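# Working Rules for Hand-Held Gripper Sessions: A Conversation With Tumelo Khumalo

The operating rules for demonstration recording at the Plokow site fill 12 pages, and Tumelo Khumalo wrote most of them. As head of operating practice for the Unik program, Khumalo is responsible for the standard under which operators carry out household and workplace tasks with a gripper in each hand, so that the recordings may later be used to train robot arms. The third version of the rules came into force in March. Khumalo agreed to discuss what had changed and what remains unsettled.

The first version, he said, was a single sheet taped beside the equipment rack. It told operators how to charge the grippers and where to return them. "It had one line on safety and no line at all on other people in the building," Khumalo said. "We were working in an open hall with colleagues on two levels. A rule that speaks only to the person holding the equipment leaves out everyone else."

The current text begins with the room. Before a session, the lead operator agrees on the station, the walking route to it and the hours of use with the teams who share the floor. Notices are posted at the entrance and on the upper level. Any person who does not wish to appear in recorded material may say so to the lead operator without giving a reason, and faces are obscured before any material leaves the site.

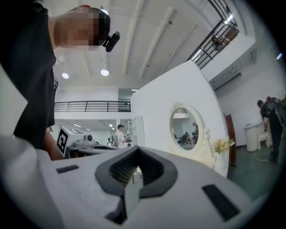
Botha objects that the notice is the weakest part of the standard, and would prefer that every person on the floor sign for each day of recording. A notice, in this view, asks people to read a wall on their way to something else.

Khumalo does not dismiss the point. "Signing each day was tried at Jastovham," he said. "The sheets were complete and very few people had read them. We chose a notice, a spoken announcement at the start and a right to withdraw afterward. I accept that this should be reviewed, and it will be."

The section on operators has grown the most. A new operator completes five supervised sessions before working alone. Each session is limited to 40 minutes of continuous wear, after which the straps are loosened and the head-mounted unit is removed. Khumalo considers the limit generous and would shorten it for tasks performed with raised arms.

"People do not notice fatigue in the wrist until the movements become careless," he said. "The recording will show it before the operator admits it. By then we have material that we must discard and a person who should have stopped."

Cables receive a page of their own. The rules require that chargers be kept out of the walking route and that any line crossing it be taped down or covered before the session opens. The lead operator checks this on foot, walking the route in both directions. Khumalo said that the check had been added after he read through the incident log, where trips and near trips made up the largest group of entries. No one had been seriously hurt, but he did not regard that as a reason to leave the matter to habit.

Mirrors and other reflective surfaces are also treated separately. Earlier versions excluded them. The Unik program now permits them under conditions, on the grounds that a robot intended for homes will have to work beside them.

"A dressing table has a mirror, and a bathroom has one," Khumalo said. "If we remove every mirror, we teach the system about a house that does not exist. What we must do is treat the reflection as part of the room. A person seen in the glass has the same rights as a person seen directly – the same notice, the same obscuring of the face." 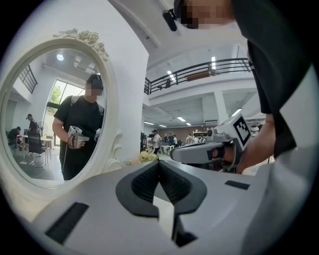

*An operator with hand-held grippers, reflected in an oval mirror.*

Sessions at such stations are logged with an additional entry stating that a reflective surface is present. Reviewers then look at the glass as well as the objects on the table. Of the 244 sessions reviewed under the third version, almost 12 percent carried the entry, a larger share than Khumalo had expected.

The marker codes fixed to the grippers are covered by a short clause that has caused more correspondence than any other. Operators must confirm that the markers are clean, flat and firmly attached before recording. They may not replace a damaged marker themselves. Some operators regard this as excessive, given that a replacement takes less than a minute.

"It takes less than a minute to attach it and a week to learn that it was attached wrongly," Khumalo said. "The clause stays."

He was more open on the question of task scripts. The rules state what an operator is to accomplish and set limits on speed, but they do not prescribe each motion. A stricter script was proposed during drafting and withdrawn. Khumalo said that he had supported it at first and had changed his mind after watching experienced operators approach the same table in quite different ways, all of them sound.

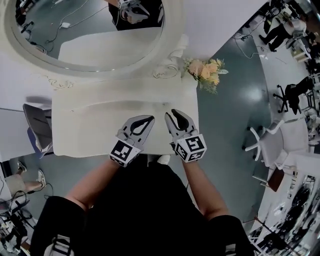
PLOKOW, June

The second part of the conversation took place after the half-year review, when the comments from operators had been collected. Khumalo had brought a printed copy of the rules with a good deal of handwriting in the margins.

The most frequent request concerned the moment at which both grippers work close together. The third version says only that contact between them is to be avoided. Operators asked whether light contact ends a recording, and reviewers had been giving different answers. The draft of the next version says that the recording continues, that the contact is noted, and that the jaws are inspected before the following attempt.

"I should have written that in the first place," Khumalo said. "Where a rule is silent, each reviewer makes a private one, and the operator is the one who suffers from the difference."

A second group of comments dealt with the storage of recordings. Material is held under restricted access, and a request to withdraw must be answered within five working days. Khumalo would like the same period to apply to partner sites, which at present set their own. He expects the discussion with Jastovham to be long, as the two sites keep their records in different systems.

Asked whether the standard might be adopted more widely, he was cautious. The Unik program plans to reach 1,000 sessions before it offers the text to others, and Khumalo does not wish to publish a clause that has been tested in only one hall. He noted that a kitchen or a hospital corridor would raise matters the present rules do not address, among them water, food and patients.

The review of the entrance notice is set for September. Botha has been asked to draft the alternative, and Khumalo said that both texts would be tried on the floor before a choice is made.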